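本页适用于在双臂工作站上以主从遥操作方式采集示教数据的操作人员。所述任务为“烛台整理”:将桌面上的金色与黑色烛台逐一移至垫高木板,按颜色分列摆放。夹爪更换、相机标定及数据上传不在本页范围内,请查阅 Skendness 操作手册的相应章节。

最后修订:2022年3月23日

## 一、适用条件

操作人员应已完成 Girker 遥操作基础培训,并在带教人员在场的情况下独立完成过至少五次空载练习。未完成培训者可以旁观,不得握持主动臂手柄。

本任务使用两组主从臂。操作人员握持主动臂末端的手柄,从动臂跟随其关节运动;夹爪的开合同样由手柄控制。两组主从臂彼此独立,系统不提供双臂之间的碰撞保护,两臂间距由操作人员自行把握。

首次执行本任务的人员,建议先以单臂完成一遍全部摆放,再进入双臂示教。单臂练习的数据应存入练习目录,不得与正式数据混放。

## 二、示教前准备

### 2.1 台面与物品

1. 清理木质台面,移除与任务无关的工具、扎带和纸张。
2. 将垫高木板放置于台面远端,长边与操作人员视线方向一致。放好后用手轻推一角,如有晃动,应重新垫平。
3. 将待整理的烛台放在台面上。各烛台之间应留出夹爪张开后的余量,底座不得相互叠压。
4. 摆放干扰物。本任务的标准干扰物为白色小花盆,位置每轮可变,但不得放在木板上。
5. 检查烛台底座是否平整。底座变形的烛台应更换,不得用胶带修补后继续使用。

初始摆放不要求对称。相反,每轮示教前应有意改变烛台的位置与朝向,使数据覆盖台面的不同区域。连续两轮初始摆放过于接近的,审核时将只保留其中一轮。

### 2.2 线缆与急停

1. 沿两侧从动臂底座检查线缆走向。腕部线缆应留有足够弧度,手臂伸至木板远端时不得绷紧。
2. 确认急停按钮处于释放状态,且操作人员不离开座位即可触及。
3. 确认台面边框上的夹具已紧固。
4. 确认操作区域内无人将手伸过边框。

### 2.3 软件

在控制终端依次执行:

```
girker check --arms both
girker home --slow
girker session new --task candlestick_sort
```

第一条命令检查通信与关节状态,任一关节报错时应停止后续步骤。第二条命令使从动臂以低速回到初始位姿,执行期间操作人员双手须离开手柄。第三条命令新建采集会话,任务名称须与上文完全一致,否则数据无法归入 Prernier 任务库。

## 三、主从对齐

从动臂回位后,主动臂仍处于上次松手时的位置。若两者姿态差异较大,直接接通跟随会引起从动臂快速运动,因此每次接通前必须进行对齐。

1. 双手握住手柄,手肘自然下垂,前臂不要压在台面边框上。
2. 缓慢移动主动臂,使其各关节与从动臂姿态大致一致。先对大臂,再对小臂,最后调整腕部。
3. 观察终端上的偏差读数。全部关节低于阈值后,系统显示“可接通”。
4. 踩下脚踏开关接通跟随,保持静止四秒,再开始移动。
5. 小幅开合两侧夹爪各一次,确认手柄与夹爪方向一致。
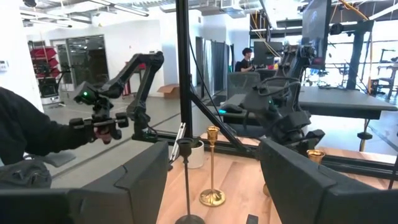 对齐完成后不要立即伸向物品。应先将两侧夹爪移到台面中部上方,停稳后再按下录制键。录制开始前的移动不计入数据,录制开始后的每一次停顿和修正都会保留,因此操作人员应在此时确定本轮的取放顺序。

如对齐过程中出现单个关节偏差反复跳动,通常是手腕旋转超过了半圈。请将手柄退回中位后重新对齐,不得强行扭转。

## 四、示教动作

### 4.1 抓取

烛台重心偏低,底座宽而杆细,抓取位置对后续放置影响较大。请按以下要求操作:

- 夹爪从上方或斜上方接近,指尖越过杯口后再下降。
- 夹持烛杆中段。不得夹持杯口边缘,夹持底座仅限于扶正倒伏的烛台。
- 闭合时保持腕部不动。闭合后先垂直抬起,底座完全离开台面后再平移。
- 如烛台在夹爪中倾斜,可在空中调整腕部角度,使底座接近水平后再放下。

金色烛台表面较光滑,闭合速度过快时易在指间转动。黑色烛台的烛杆较细,夹爪需闭合到更小的开度。两类烛台应使用同样平稳的速度,不要因颜色不同而形成两种节奏。

### 4.2 放置

金色烛台放在木板左半侧,黑色烛台放在右半侧,均从远端开始,依次向近端排列。该顺序可避免手臂越过已放好的烛台。

放置时底座应先以一侧轻触木板,再缓慢放平,随后张开夹爪。夹爪张开后应沿原路向上退出,退至杯口以上方可横移。横向退出是碰倒烛台的主要原因,审核时发现此类动作,该轮数据标记为“需复核”。

### 4.3 双臂配合

原则上,每只手臂负责离自己较近的烛台。一侧手臂在木板上方放置时,另一侧手臂可以在台面上接近下一个目标,但不得同时进入木板区域。 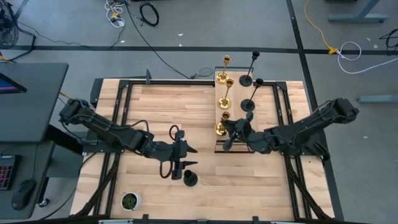
需要跨侧取物时,应先将另一侧手臂退至底座附近并保持静止。允许双臂交接,但交接点应选在台面中部上方,接收一侧闭合后,递出一侧再张开。每轮交接不宜超过两次,过多的交接会使轨迹难以归类。

操作人员的视线应跟随正在接触物品的一侧。若感到难以兼顾,应让一侧手臂停住,完成另一侧动作后再继续。单次停顿时间不作限制,但应避免手柄无目的地晃动。

### 4.4 失误处理

示教中出现的轻微失误不必中止录制,可按下表处理。

| 情况 | 处理方式 | 是否保留 |
|---|---|---|
| 首次未夹住 | 张开、抬起、重新接近 | 保留 |
| 烛台放置后略有偏斜 | 用夹爪扶正 | 保留 |
| 烛台倒在木板上 | 夹持后扶起,重新放置 | 保留并加注 |
| 烛台滚落台面 | 停止录制,断开跟随后人工拾取 | 舍弃 |
| 两臂相碰 | 立即松开脚踏,检查后重新对齐 | 舍弃 |
| 腕部线缆挂住物品 | 停止录制,断开跟随后人工解开 | 舍弃 |

任何情况下,跟随接通时不得由他人伸手协助整理台面。

## 五、结束与保存

1. 全部烛台摆放完毕后,将两侧夹爪退到木板以外并张开。
2. 保持静止约两秒,按下停止键。
3. 松开脚踏,断开跟随。
4. 在终端填写本轮备注。备注应写明所用手臂、有无交接及失误类型,不写主观评价。
5. 执行 `girker home --slow`,待从动臂回位后再进入台面区域重新布置。

每轮保存后应回放一次,检查各路视频是否完整、时间戳是否连续。发现缺帧的,应在当日重新采集,不得以其他轮次替代。

## 六、数据审核要点

审核由 Kelmendi 数据组按批次进行。以下问题较为常见,操作人员可在提交前自查:

- 录制开始时夹爪已接触物品;
- 两种颜色的烛台混放在木板同一侧;
- 放置后未退出夹爪即停止录制;
- 多轮次的取放顺序完全相同;
- 备注空白,或与视频内容不符。

被退回的轮次保留原编号,重新采集时另建新编号,并在备注中注明原编号。

## 七、修订说明

本版增加了双臂交接的要求,并将“扶正”动作由舍弃改为保留。去年11月以前采集的数据仍按旧版标准审核,不追溯修改。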